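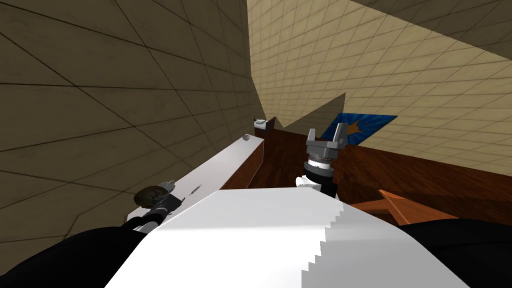 Sirkka Juntunen
Remote operator and trainer, Tuominen
Topic starter

Hello everybody, and sorry in advance for the length, I type the way I talk. I've been driving a simulated two-armed robot since April, first on the beginner rooms and now on Dalton, the one with the tiled walls and the long countertop. My job is to do household tasks by remote control, over and over, so the robot has something to learn from. I have 258 recordings in Dalton that passed review, and I'm proud of them, but I've landed in a friendly argument with the other trainer at our Hinerberg office and I would love some outside opinions.

The argument is over how tidy a demonstration ought to be. She says every run should be as smooth as you can make it, and if you fumble a grasp you throw the whole thing out and start over. I say leave some of the fumbles in, as long as you recover from them. When I go for something small and come in crooked, I back off, turn the wrist a little, and try again. To me that's half of what there is to teach! A robot that has only ever watched perfect reaches has no idea what to do when its own reach goes a little wrong, and it will go wrong.

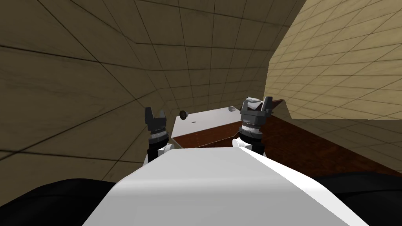
I should add that two arms make this harder than I expected. With one arm you get into a rhythm. With two, whichever hand isn't busy tends to wander, and I don't notice it until I watch the replay and see the left one drifting off on its own while the right one is doing all the work. My reviewer marks me down for it and she's right to. I've started parking the idle hand before I begin, open and pointing up, and my scores got better. But is a parked hand also something the robot picks up as part of the task? I go back and forth on it.

Anyway, tell me how you all do it. Do you keep your fumbles or toss them?

gantry_pete
Member

Toss them. I know that's not what you want to hear. We kept ours for a while and our robot learned to hesitate. It would get right up to the object, stop, back away and come in again, every single time, even when the first approach was fine. We had taught it that backing off was part of picking things up. We recorded the whole set again with clean runs only and the stutter went away.

mellowknob
Member

Pete, how many of yours had a fumble in them, though? If most of them did, then sure, it learned the fumble. I keep mine when the mistake is different each time and toss them when it's my same old bad habit (I overshoot to the right, always have). Nobody on our team wants a robot that overshoots to the right.

Sirkka, welcome to two arms. It does get easier. I spent my first weeks with a sore neck from leaning along with the robot, as if that would help.

gantry_pete
Member

Fair question. More than half, I'd guess. Still, I don't like relying on people to judge which mistakes are the good ones. I have 3 operators and they would give me 3 answers.

Sirkka Juntunen
Remote operator and trainer, Tuominen
Topic starter

Thank you both, this is just what I was hoping for! Pete, your stutter story worries me, I'll admit. I went back last night and watched 18 of my spring runs in a row with a cup of coffee, and there is a bit of a pause before I close the fingers. I do it because I have no feeling in my hands over the controller, so I stop and look. With a towel or a cup it doesn't matter much. A spring is narrow, and if I'm off to one side I can't tell until I've already squeezed.
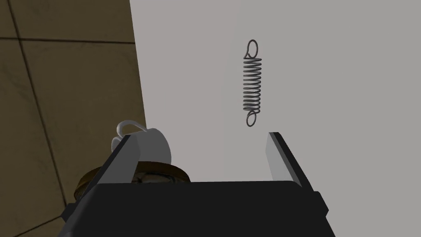

What I've been trying since is to do my looking earlier, while the arm is still a good way off, and then come in at one steady speed. If I miss, I miss, and I go around again without stopping to think about it. The runs feel more natural and they come out shorter too. I also switched on the extra wrist view in Flameder, which I had been ignoring because I found it dizzying – I still do, a little, but I can stand it for 8 or ten runs before I want to get up and walk around.

So maybe the pause was the trouble all along, and the retry is fine? I'd like to think so, but then I would, wouldn't I.

tinwhistle_jo
New member

Long-time reader, first post. I came over from factory work, where we taught the arm by grabbing it and walking it through the motion, and you could feel the part seat itself. I miss that terribly on the remote setup. Sirkka, your trick of looking early is what I ended up doing too. One thing I'd push back on is the parked hand. I'd start it in a different spot each time, even if your reviewer grumbles, or the robot may only know how to begin from that one pose.

mellowknob
Member

Seconding Jo on the starting pose. Move the objects around between runs as well, if you aren't doing that already.

gantry_pete
Member

I agree with Jo on the pose and I still disagree on fumbles. If you do keep them, Sirkka, at least label them, so that you can pull them out later without recording everything over again. I lost a month to that.

Sirkka Juntunen
Remote operator and trainer, Tuominen
Topic starter

Labels I can do. I'll ask our reviewer for a checkbox, and in the meantime I'll put it in the notes field. And Jo, I tried moving the idle hand around this morning, a little higher on one run and further out on the next. It felt very messy and I had to sit on my urge to straighten it. I'll do a batch that way and come back when they've trained on it.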